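Clokenier Shared Workshop
Equipment Support Desk
Ticket 506: Push arm, tabletop block station
Status: Closed
Priority: Normal
Opened by: Yaneth Muñoz
Assigned to: Arnulfo Palomino
Station: Hunditari bench, arm controller running Clutex motion package

Summary of fault

The arm at the block station stops with a following error during slow pushes across the board. The fault is logged against the wrist joint. It occurs when the tool is within a short distance of the board surface and moving toward the rear edge. Free moves above the board complete normally.

Entry 1, Yaneth Muñoz, 9:15 a.m.

The station was rebuilt in January by members of the Yupanqui build group. The rod tool was fitted at that time and the tool length was entered by hand. The station ran without reported faults until the board was taken off for sanding and put back.

Since the board was returned, the push routine has stopped on most attempts. The controller displays a following error and holds position. Clearing the error and restarting the routine allows a few more strokes before it stops again. No damage to the arm or the table has been found.

Steps taken before opening this ticket:
Controller restarted.
Joint cables reseated at both ends.
Push speed lowered from the saved setting to 6 millimeters per second.
Home position checked against the scribed mark on the base. No difference found.

The lower speed did not clear the fault. It appeared to make the stops more frequent.

Entry 2, Arnulfo Palomino, 10:40 a.m.

Ticket accepted. The controller log was exported and reviewed. It contains 3,790 lines for the period since the board was returned. Every stop in that period falls in the lower part of the tool's travel. There are no stops during homing or during the approach from the park position.

The requester is asked to provide the following:
The tool length currently stored in the controller.
The height setting used for the push plane.
Confirmation of whether the board was fastened with the original spacers.

Please do not raise the following error limit as a temporary measure. The limit protects the wrist gearbox and is not to be changed without approval from the support desk.

Entry 3, Yaneth Muñoz, 11:25 a.m.

Stored tool length is 300 millimeters. The push plane has not been edited since January. The original spacers could not be located, and it is not known whether they were refitted under the board.

The routine was stepped by hand to the start of a push stroke, with the tip of the rod lowered behind the red cylinder and the yellow hexagon next to it. The front half of the board was kept clear for the end of the stroke.

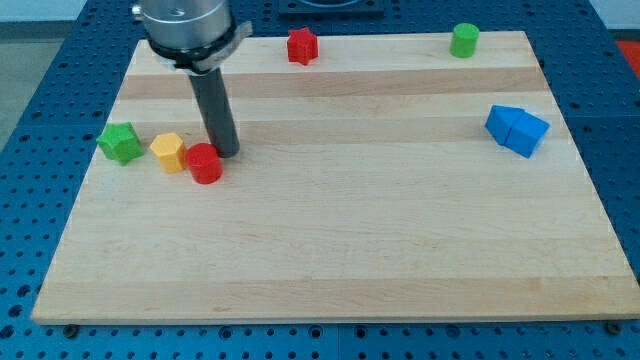

Teófilo Lozano asked whether the rod was touching the wood during the stroke itself, given that a small gap at the starting point would not rule out contact farther along. He had seen the same error on the older arm when a work surface was higher at one end, and he recommended a feeler gauge check at each corner before any settings were changed.

Entry 4, Arnulfo Palomino, 1:10 p.m.

The recommendation is accepted. A corner check is to be carried out as follows.

Remove all blocks from the board.
Set the arm to manual mode at the lowest jog speed.
Bring the tip over the front left corner at the push plane height and measure the gap.
Repeat at the remaining corners without changing the height.
Record the readings in this ticket.

If the tip meets the surface at any corner, stop and raise the arm before continuing. Do not attempt to slide the gauge under a loaded tip.

Entry 5, Yaneth Muñoz, 2:35 p.m.

The corner check was completed with Hernán Ospina. The front corners both accept the 2 millimeter gauge. The rear right corner accepts the 1 millimeter gauge. At the rear left corner the tip made contact before the push plane height was reached, and the check was stopped at that point.

The board was then lifted. Two spacers were found under the rear edge, stacked together toward the left side. There were none under the front edge.

Entry 6, Arnulfo Palomino, 2:50 p.m.

This accounts for the pattern in the log. As the tool travels toward the rear of the board, the rod drags on the surface and the wrist falls behind its commanded position. A slower stroke keeps the rod in contact for longer, consistent with the increase in stops after the speed was lowered.

Required work:
Remove the stacked spacers and clean the underside of the board.
Fit one spacer of equal thickness at each corner.
Repeat the corner check.
Measure the tool length again and update the stored value if it differs.
Restore the original push speed.

Entry 7, Hernán Ospina, 4:20 p.m.

New spacers were cut from the same sheet stock and fitted at all corners. The repeat check gave a 2 millimeter gap at every corner. The tool length was measured again and the stored value is correct. The push speed was restored.

The routine was run continuously until the end of the session. No following errors were recorded.

Entry 8, Yeison Mamani, 4:45 p.m.

Reviewed for closure. The station record has been updated to show the new spacers and the corner check has been added to the procedure for refitting the board. Members who remove the board for any reason are required to complete the check and sign the station sheet before running the arm in automatic mode.

The exported log will be kept with this ticket. If the fault returns, open a new ticket and refer to number 506.

Resolution code: Mechanical, work surface not level
Parts used: Spacer stock, workshop supply
Follow-up: None required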